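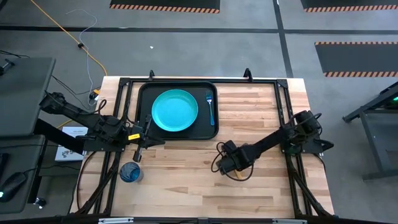

Wanted: a part-time lunch cook for a small kitchen in Kisavville

Hi! I'm Jahangir Gunawardena and I run the lunch program at Nartey, the shared workshop building on the old cannery side of Kisavville. We feed whoever is in the building that day, plus a few neighbors who have figured out that the soup is good, and I need another pair of hands in the kitchen starting in August.

A little background so you know what you'd be walking into. We're small. The kitchen used to be a paint store, so the windows are huge and the storage is terrible. Blagoje Đorđević has been cooking with me for 6 years and he isn't going anywhere (I've checked), but he wants to do more of the baking, and that leaves a big hole in the middle of the menu where the hot dishes go. Last year we put out 2,181 lunches between us and I'd like to do more than that without either of us crying into the onions.

So what would you be doing? Mornings are prep. You'd come in at 8:30, look at what came from the market, and work out the hot dish with me over coffee. I'm pretty easy about this. If you want to make your grandmother's lentils, make your grandmother's lentils. What I do care about is that there's always something without meat, that it's filling, and that it's ready at noon, because the people in the pottery studio come down the stairs at 11:58 and stare. Lunch is served until 1:30, then we clean up together and you're out the door by 3.

We serve on trays, everybody clears their own, and whoever cooked doesn't do dishes that day. That last rule is Blagoje's and he'll defend it to the death.

I'd love to hear from you if you've cooked for a crowd before. It doesn't have to be in a restaurant! School, summer camp, a big family, a church basement, I'll take any of it. You do need to be able to lift a full stockpot, stand for a good long stretch, and keep your head when the oven decides to run hot (it does, mostly when it's raining, I've stopped asking why). A food handler card is great if you have one. If you don't, we'll pay for the class and for the hours you spend sitting in it. You should also be okay with talk radio, or be ready to argue for something better.

You don't need to send me a fancy resume. I've hired wonderful people off a handwritten note and at least one disaster off a very nice-looking PDF.

The hours: 3 days a week to start, with the chance of a fourth once the fall classes fill up. We can be flexible about which days, so tell me what works for you. We close for 2 weeks over the winter holidays and you'd be paid for those. Pay is hourly, it's the same rate Blagoje started at plus the raises he's had since, and I'll tell you the number the first time we talk so you don't waste a trip. Lunch is included, obviously, and leftovers go home with whoever wants them. Bring containers. I mean it, we're always short of containers.

Getting here is easy by bus, the Tesano line stops right across the street. Parking is a different story. There's a bike rack in the courtyard with a roof over it, and you can have a key to the back gate.

Some things people have asked me already, so I'll put them down: yes, you can have visible tattoos. Yes, you can bring your own knives, and there's a drawer with a lock for them. No, we don't do dinners, except for the Prekier supper once a year, when we cook one long meal for the whole street and everybody stays too late. You'd get paid extra for that one and it's the most fun I have all year, so please don't schedule your vacation on top of it! And no, you can't bring your dog into the kitchen, I'm sorry, I asked for mine too.

If this sounds like you, write me a few lines through the contact form on the Nartey page and put "lunch cook" in the subject. Tell me what you like to cook, what you hate to cook, and one meal you'd make on a cold day with a sack of potatoes and whatever's in the pantry. I'll write back to everyone, though it may take me a few days if the garden is behaving. After that I'll invite a handful of you in for a paid trial shift, so you can see the place at its busiest and decide if you like us.

You can also just come by for lunch. It's the green door next to the loading dock. Ask for Jahangir, or follow the smell of Blagoje's rye bread up the ramp.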